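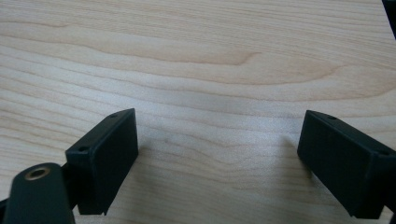

The Long Life of a Table Top

I have owned the same pale wooden table for thirteen years, and in all that time I have read its surface more closely than most novels. The grain runs from side to side in long lazy lines, like a weather map of somewhere with very little weather. I know where the lines bunch together and where they wander off. I have studied them through phone calls, tax returns and one whole February of soup.

A bare table top is the hardest surface in the house to keep bare. Kitchen worktops have a kettle and are forgiven. Shelves are supposed to be full. But a table sits there at the perfect height for putting things down, and so things are put down, and by the evening you are eating your tea off your knees with a perfectly good table three feet away holding a bicycle pump.

My own table came from Benulwood, a shop that sold furniture out of a former carpet warehouse and has since gone back to being a carpet warehouse. It cost 400 pounds, which at the time was more than I had paid for my car. The salesman ran his palm across it and told me that pale wood was very forgiving. He was thinking of crumbs. Tea, ink, beetroot and hot casserole dishes are another matter, and pale wood has a memory for those like an aunt at a wedding.

The question people ask first about a table like this is whether it is solid or veneered, and they ask it in the tone used for diamonds. There is a kind of guest who will duck underneath before the coats are off. If you want to know, look at the end of the board: on a solid piece, the lines on the top carry on over the edge and turn into end grain, short and a bit rough, like the cut end of a log. On veneer, the pattern usually stops dead at the edge and something else starts, most often a thin strip doing its best to match. I have come to think the question matters much less than the furniture trade would like. Good veneer stays flat through a wet winter. My parents' solid oak table did not, and for years a pea put down at my father's end would arrive at my mother's.

Where it does matter is sanding. A solid top can be sanded back again and again, and each time you get a slightly thinner table and a slightly higher opinion of yourself. A modern veneer can be thinner than a fingernail. I went through one once, on a bedside cabinet, with a power sander I had borrowed and not been taught to use. The new colour came up in a patch the shape of Ireland. The cabinet now lives in the shed with a plant on Ireland.

So before doing anything, find out what you have, and then do less than you were planning. Most tired table tops aren't damaged, they are dirty. Years of spray polish build up into a film that catches the light in smears and holds on to every fingerprint. Warm water with a drop of washing-up liquid, a cloth wrung out until it is barely damp, and a dry cloth straight behind it will shift a surprising amount. The water in my bowl went the colour of gravy. I felt proud and then, on reflection, rather ill.

White rings are next. A white ring is moisture caught in the finish, and it has brought out more folk medicine than the common cold. I have been told to use mayonnaise, toothpaste, cigar ash, walnuts and a hairdryer. Mayonnaise does work now and then, if you leave it on for long enough, and in the meantime you have a table with mayonnaise on it and a dog that has stopped blinking. The hairdryer on low, kept moving, is quicker and smells better. Toothpaste is a scouring paste with mint in it and will leave a dull spot where the ring was. Black rings have gone into the wood itself and are a job for a professional or a fruit bowl. I chose the fruit bowl.

Then there is the finish, about which grown adults fall out. Oil gives a soft look and is easy to patch, but wants doing again every few months, and the rags have to be laid out flat outside to dry, as a screwed-up oily rag can heat up and catch fire by itself. Varnish is tough and dull to talk about, and most people with children should have it. Wax smells wonderful and protects against almost nothing. I have used all three on various things over the years. At present I am on a hard-wax oil called Tradari, which came in a tin with a lid so well sealed that I bent a spoon, and which has behaved itself. It turned the wood a shade warmer, which the tin had promised it wouldn't. I've decided I like it.

Light does its own decorating. Most pale woods go yellow or honey-coloured as they age, and they do it everywhere except under the thing you never move. Lift up a table mat after a summer and there it is, a neat pale oblong. I now turn the mats and shift the fruit bowl about (not far, for the reason given above). Some people turn the whole table round twice a year. I tried, and spent a week walking into the corner that hadn't been there before.

About mats. For most of my life I thought coasters were for people who ironed tea towels. I now own 12. They are cork, by Zeklow, and they are ugly in a quiet way, and at any given moment nine of them are in a drawer while visitors look round helplessly with hot mugs. The trick, if there is one, is to put them out in a stack before anybody has a drink in their hand. Once the mug is down, asking someone to lift it again makes you sound like a museum.

Keeping the top clear is another skill, and one I have only half learned. I tried a tray for the post, and the tray filled up and became a sort of upper floor. I tried a rule that nothing could stay on the table overnight. It lasted 3 nights, and on the fourth there was a jigsaw. What has worked, more or less, is laying the table for the next meal as soon as the last one is cleared. Forks seem to frighten off paperwork. It makes the house look as though we are expecting company, and the cat regards it as an obstacle course, but I haven't eaten off my knees since spring.

There is also the matter of envy. A friend has a Charpentier table, an enormous French thing in dark walnut, sealed so thoroughly that you could operate on it. She puts hot pans straight down on it while looking me in the eye. It is a magnificent table. It has no marks on it whatever, and when I sit at it I keep my elbows in.

Mine has the black ring, a row of dents from a fondue fork, and a line of somebody's homework pressed into the surface, which you can read in the late afternoon if you crouch. It says "the Romans had". I have never found out what the Romans had. Last month I had the sandpaper out, folded round its little block, and stood over that corner for some time before I put it back in the drawer with the coasters.

Last updated: 2022-12-10

Comments

tidyish
Laying the table early is what my gran did, cups upside down so the dust didn't get in. We thought she was mad.

Plumb Bob
You've skipped shellac. A lot of older tables have it, and your hairdryer will make a right mess of that. Try a dab of meths somewhere hidden first, and if it goes sticky, keep the heat well away.

marrowfat
Can confirm the walnut thing works on scratches. Not on rings. Also works on a hungry squirrel if you leave the window open.

Oxo
Which Tradari did you use, matt or satin? I did ours in satin and it looks like a bowling alley.

halfpastnine
The Romans had underfloor heating. It's always underfloor heating.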